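Writing the Place You Come From
Week 7 notes: boredom, small towns and the personal essay

Hi all. These are my notes from the workshop, tidied up a bit and with the rambling left in where I thought the rambling was useful. If you missed it, read the Bozsik extract first and then come back.

We started with the question I put on the board: what did people do in your town when there was nothing to do? I loved the answers. Somebody's cousins used to ride the grain lift up and down. Somebody else sat in the laundromat because it had the only vending machine that took coins. I told you about Lalstead, where I grew up, and the bench outside the closed bakery (closed the whole time I lived there, I never once saw a bun), and how we'd sit on it until the street lights came on and then argue about whether to go home.

Notice that the bench did more work than anything I said about feeling stuck. I said "stuck" and you all nodded politely. I said "bench" and three of you wanted to know what colour it was. (Green, badly painted, your jeans paid for it.)

The resort problem

Brallodthorpe, in the Bozsik piece, is a town that other people visit. The narrator's mother cleans holiday flats, the lake is on the postcards, and the narrator can't stand the lake. We talked about this for ages! When a place is famous for being lovely, the writer who lived there has two versions on their hands, the one in the brochure and the one with the bus that came every 40 minutes if the driver felt like it. Bozsik lets the brochure version go first. She gives it a full page, quite straight, and I think she even likes it. Then the bus turns up.

Try that order in your own draft. If you open with the complaint, the reader has nowhere to travel to.

Age and distance

Roel asked who is speaking in these essays, the kid or the adult, and I gave a muddled answer, so let me have another go. At 17 you don't know your town is small. You know it's slow, and you know where the older kids park. "Small" is a word you bring back with you after you've lived somewhere else. So when a sentence in your draft sums the place up, ask which of you could have said it. Both voices are allowed in the same paragraph, but I'd like to be able to hear the changeover.

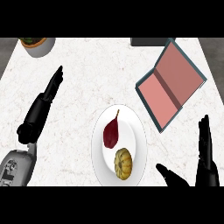 Plullier is the other one to look at for this, especially the section at the swimming pool. He stays inside the boy's head for nine paragraphs and then there's a single line from the grown man, in brackets, and off we go again. It nearly knocked me off my chair the first time. Read it aloud if your housemates will put up with it.

Being fair to people

A quick word on neighbours. They're going to be in your essay whether you invite them or not. You can change a name or move a house across the road, and I'd do both if the person is still alive and likely to bump into your mum at the shops. What I'd be careful with is the funny local, the one who's only there so we can laugh. Give him one thing he's good at and see what happens to the paragraph.

For next time

Write 9 sentences about a place where you waited for something as a teenager. Don't tell us how you felt about it. Keep the weather out unless it got into your shoes.

Bring a printed copy with wide margins, please, as we'll be swapping. Roel Aerts has offered to read first, so be kind to him, and have a second reader in mind in case he gets cold feet.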